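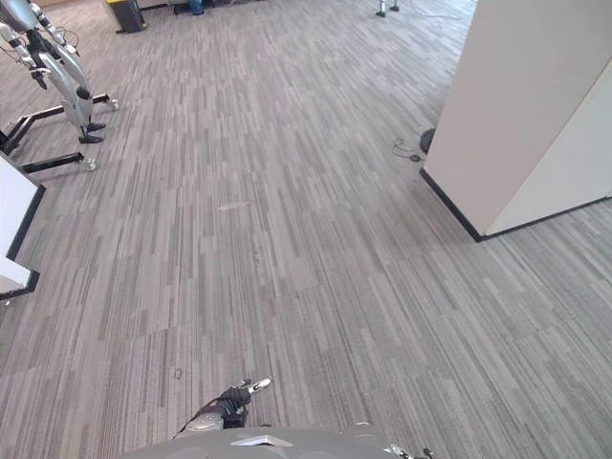
Reading time: 3 min

Floor covering inspection, second floor, Vandness building
Inspected by: Radoslava Oravec
Reviewed by: Marion Gunn
Period: June
Access: Sunday, from 7:30 a.m., air handling off until the walk was finished

Ratings: OK, Monitor, Repair, Stop use. An item marked Repair stays open until Marion Gunn signs the reinspection line.

1. Main entry and mat well
Mat flush with surrounding floor: OK
Mat frame fasteners tight: Repair
Comment: Two screws on the hinge side of the frame are backed out far enough to catch a shoe. Replace the screws and do not just retighten. The holes are worn and need the next size up.

2. Open office carpet
Seams closed: OK
Edges curling or lifting: Monitor
Pile worn to backing: OK
Comment: Gray streaked carpet makes lifted edges hard to see from standing height. Check by dragging the flat of the hand across the seams, then again with a flashlight laid on the floor. Slight lift at the column nearest the copy area. Pressed down by hand and it stayed down, but the adhesive there is suspect.

3. Transitions
Carpet to vinyl, kitchen: Repair
Carpet to tile, restrooms: OK
Carpet to concrete, stair landing: OK
Comment: The kitchen strip is the Gollix low-profile type and has a bend near the refrigerator side. It rocks under foot. This was marked Monitor at the last inspection. A bent strip does not flatten out with traffic, and it should have been marked Repair then.

4. Floor boxes and access covers
Covers closed and latched: Repair
Covers level with carpet: OK
Carpet inserts glued: OK
Comment: Cover in the large meeting room does not latch. Cord exit flap is broken off. Cone placed over it at the time of the walk. Part requested from Mészáros, who supplied the original boxes. If the replacement lid does not fit the old ring, the ring has to come out as well, and that means cutting the carpet.

5. Cords and cables across walkways
None unprotected: Repair
Cord covers taped or weighted: OK
Comment: One extension cord runs from the wall to a desk fan with no cover. Told the desk owner by note. Extension cords are not a permanent supply under the Fasomside house rules, covered or not, so the cord goes and a cover will not close this item.

6. Static control
Reading at server closet door: OK
Reading at print station: Monitor
Comment: Limit used is 4000 volts. Print station was under the limit but higher than the closet. Humidity was low with the air handling off, so repeat the reading on a working day before deciding anything.

7. Cleaning and moisture
Stains mapped on plan: OK
Damp areas: OK
Vacuum schedule posted and initialed: Monitor
Comment: The schedule has gaps in the initials. No opinion on whether the work was done. The sheet has to be filled in either way — an unsigned line counts as a missed cleaning.

8. Lighting at floor level
Walkways, minimum 200 lux: OK
Stair landing: Monitor
Comment: One tube on the landing flickers at start. Reading taken after it settled.

9. Spare material
Matching carpet in storage: OK
Boxes off the floor and dry: OK
Comment: Dye lot number is on the boxes but not in the building file. Copy it over before the labels fade.

Open items: 1, 3, 4, 5.
Item 4 first. The cone is not a repair.

Reinspection signed: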